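Week 4 handout — Kitchen layout and the short walk

Interior Planning I, K. Dvorak, 6/1/21

Last week we drew the Abernathy house from the street. Now we go indoors, to my favorite room of all! Please have your plan of the Colbridge flat open while you read (sheet 333, the one with the stairs).

Start with landing space. Every hot pan needs somewhere to go, and a cook shouldn't have to turn around to find it. Mark the counter on both sides of the stove before you draw anything else — you'll be amazed how much of the plan falls into place after that.
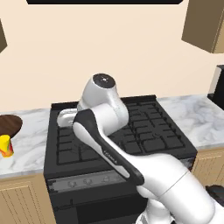 *Fig. 1. Stove with marble countertop on either side.*

Next, light. A window over the counter is lovely for chopping, but it eats wall you may want for storage. Try the window first, then fit the upper cabinets next to it, and check which way the doors swing. Outlets go in last and get forgotten first, so pencil them in early.

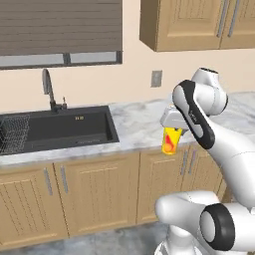
For the exercise, redraw the Skukside kitchen at 1:50 with the sink moved to the window wall. Fadwa Benjelloun's version from October is pinned up in room 638, and it's a joy to look at (see how she handles the corner!). Bring tracing paper and a soft pencil.

Reading: the Flonik booklet, chapter on corners.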